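Cubes en bois Hisel - le lot de blocs de couleur

Accueil > Jeux et manipulation > Blocs et cubes > Cubes Hisel

Vendu et expédié par Cellow
Fiche relue et complétée le 23/1/22

Prix du lot : 13 €
Disponibilité : en stock à l'entrepôt de Stitville

Présentation

Encore des cubes en bois. Nous en avons déjà reçu beaucoup, de marques qui promettaient toutes d'éveiller l'enfant, de calmer l'adulte et de décorer l'étagère. Le fabricant du Hisel parle pour sa part d'un « outil de pensée spatiale ». Nous vendons des petits cubes peints, et cette fiche s'en tiendra à peu près à cela.

Le lot de base contient du rouge, du vert et du jaune, plusieurs cubes de chaque couleur. Les teintes sont franches et on ne les confond pas entre elles, même dans une pièce mal éclairée. C'est leur principale qualité et elle compte pour tous les exercices de tri, de placement ou d'empilement où il faut pouvoir dire « le rouge dans le carré » sans discuter.

Le bleu existe au catalogue du fabricant. Nous l'avons commandé en août, il n'est toujours pas arrivé, et nous préférons ne pas annoncer de date.

Ce que promet la notice, ce que nous en pensons

« Finition inaltérable. » Non. La peinture tient correctement sur les faces, moins bien sur les arêtes et les coins, qui prennent les chocs. Un cube qui sert tous les jours se marque : traces sombres sur le dessus, petits éclats près des angles. Cela ne gêne pas l'usage, mais qui achète pour offrir doit le savoir.

« Empilement parfait. » Deux cubes tiennent sans qu'on y pense, même quand celui du dessus est posé un peu de travers. Quatre cubes, cela reste faisable sur une table stable. Au-delà, la tour dépend surtout de la main et du plateau, et nous ne voyons pas en quoi le Hisel ferait mieux qu'un autre.

« Dimensions calibrées. » Le fabricant ne donne aucune tolérance. Nous l'avons demandée par écrit et la réponse renvoyait à la brochure commerciale. Si votre activité exige des cubes strictement identiques, mesurez-les à réception avant de jeter l'emballage.

« Convient à toutes les surfaces. » Sur un plateau lisse, le cube glisse quand on le pousse du doigt. Sur un tapis, il penche. Rien d'anormal, mais la formule est généreuse.

Le plateau et le marquage

On nous demande souvent quelle table prendre. Un plateau blanc fait bien ressortir les trois couleurs, et il fait aussi ressortir tout le reste : rayures, points, anciens trous de vis. Inutile d'acheter un plateau neuf pour autant, un dessus déjà fatigué rend le même service. Évitez simplement de poser les cubes à cheval sur un joint entre deux panneaux.

Pour délimiter une zone, un carré tracé au ruban adhésif noir suffit. Le tapis imprimé Yurt, proposé en option par la même marque, fait exactement cela pour nettement plus cher. Nous le référençons parce qu'on nous le réclame. Le ruban se colle en quelques minutes, se déplace quand on change d'exercice, et se remplace quand un bord se relève.

Prévoyez un carré sensiblement plus large que le cube. Trop juste, on passe son temps à juger si une arête mord ou non sur la ligne - surtout quand un second cube attend contre le bord.
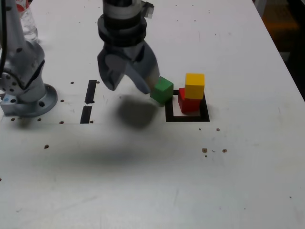
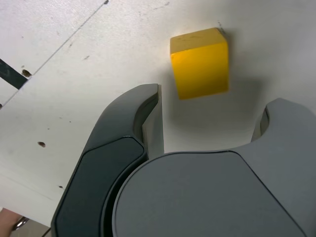
Entretien

Chiffon à peine humide, puis chiffon sec. Pas de trempage, pas de lave-vaisselle (la question revient), pas de solvant. Les traces grises partent parfois avec une gomme blanche, parfois pas du tout. Nous déconseillons de reponcer un cube : la peinture ne se rattrape pas proprement et une face amincie se sent dès qu'on empile.

Caractéristiques

Matière : bois peint
Forme : cube
Couleurs du lot : rouge, vert, jaune
Essence du bois : non communiquée par le fabricant
Référence Cellow : 3,867
Options : tapis Yurt, sachet de cubes à l'unité

Retours et pièces de rechange

Les cubes se rachètent à l'unité, par couleur. La nuance peut varier d'une fabrication à l'autre, surtout le jaune, qui tire plus ou moins sur l'or. Si l'assortiment exact vous importe, commandez vos rechanges en même temps que le lot.

Un éclat de peinture présent au déballage est échangé sur envoi d'une photo. Un éclat apparu à l'usage ne l'est pas, et la mention « inaltérable » de la notice n'y change rien : nous avons demandé son retrait au fabricant.

Le tapis Yurt n'est repris que roulé, dans son tube d'origine. Plié, il garde les marques et nous ne pouvons pas le remettre en vente.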